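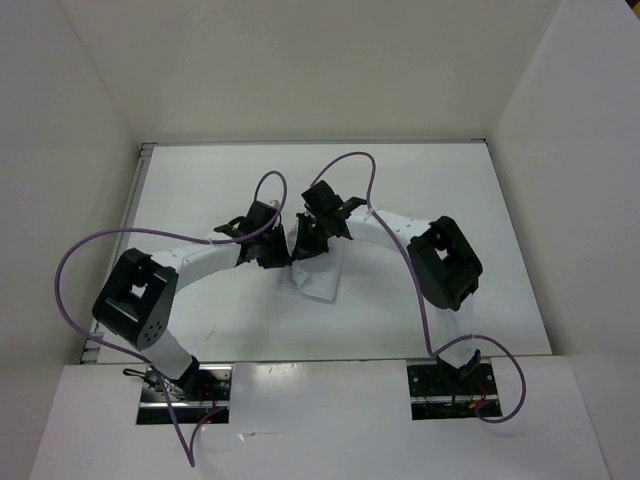

Crumpled white cloth, two arms, white walls.

Call for participants: tell me how your family does the sheets

Hi! I'm Ruxandra Preda and I'm putting together a book (and a small traveling show, if the money holds) on household linens and the people who wash, iron, fold, patch, hide and fight over them. I'm looking for people in and near Tosbridge who would let me come over in October, sit at the kitchen table and hear how it's done at their place. You don't need anything fancy. If you own a bed and something goes on it, you have what I want.

I got started on this when my aunt moved out of her house on the Zevholm road and I was handed the linen closet to empty. I figured on an afternoon. I was in there until dark, because every shelf had its own way of folding and I could tell which ones were hers and which ones were my grandmother's, and there was one shelf in thirds and then thirds again that neither of us could place at all. We still argue about it on the phone. After that I started asking everybody I met, at the bus stop, at the dentist, and people would talk for half an hour without stopping for breath. One man got out his wallet and folded a receipt to show me how his mother did pillowcases. So now it's a book.

Who I'm looking for

Pretty much anyone over 18, but I'm short on a few kinds of people and I'd love to hear from you if you're one of them. Men who do all the laundry in the house. People who grew up in one country and keep house in another. Anyone who worked in a hotel, a hospital or a commercial laundry and brought the habits home. Roommates, please, roommates! I have almost no roommates. And people who never fold anything and live out of the basket, because so far they all turn me down and tell me they'd be no use, and they'd be plenty of use.

If you worked at the old Cuypers laundry, in any job, in any year, write to me even if you don't want to do the rest of it. I have a stack of questions on the pressing room that I can't find answers to anywhere, mostly to do with how the tablecloths came off the line and who got stuck with the round ones.

What you'd be doing

There are 2 visits. The first is a talk, and it runs as long as you feel like talking, though I'll pack up at the two-hour mark so you can have your evening back. I record the sound on a little recorder and I take notes by hand. You can have the recorder turned off whenever you want and I won't ask why.

The second visit is hands on. I'll ask you to take a few things out of the closet and fold them the way you always do, and I'll draw it. I draw badly but I draw fast, and a friend cleans the drawings up afterward for the book. Please don't tidy the closet first! I know you'll want to. My own is a disgrace and I'm happy to send proof.

In between, I'd like you to keep a laundry diary for 7 days. It's a little booklet with a page for each day, and "did nothing, pile got bigger" is a perfectly good entry. A few words is fine. If you're a person who writes long, I'll bring you a second booklet.

Fitted sheets get their own page at the back. I've learned to give people space to be angry.

What you get

Everyone who finishes both visits and the diary gets $490, paid by check or bank transfer, your pick. If you stop partway, you still get paid for the parts you did. You'll also get a copy of the book when it's out, and your own drawings, which several people have already asked to frame (I didn't expect that one).

You choose whether I use your real name, a first name only, or a made-up one. You'll see your chapter before it's printed and you can take things out. Family stories get tender in a hurry, and I'd much sooner lose a good paragraph than have somebody's sister stop speaking to them over a duvet cover.

Some practical stuff

I can come to any address in Tosbridge or Zevholm. If you're out in Endden I can come too, but I rely on the bus out there, so we'd have to start by 4 in the afternoon or I won't get home. If you'd prefer not to have me in the house, we can meet in the side room at the Tosbridge library and you can bring things in a bag. The room has a big table and terrible chairs.

I speak English and Romanian. If you'd be more at ease in another language, bring someone you trust to help and I'll pay them for their time as well. Kids, dogs and parents wandering through are all fine by me. I'm a bit allergic to cats, but I take a pill and get on with it, so don't let that stop you.

How to sign up

Leave a note for me at the Tosbridge library front desk, or use the contact form on this site and put "sheets" in the subject line so I can find it. Tell me your name, the best way to reach you, who lives in your house, and one thing you do with linens that somebody else thinks is wrong. That last one is how I pick, to be fair, when I get more people than I have evenings for. I read them all myself and I'll write back to everyone, yes or no, though it may take me a little while.

If you know the thirds-and-thirds-again fold, skip the form and call the library and tell them it's urgent. My aunt would like to be proved right.

Ruxandra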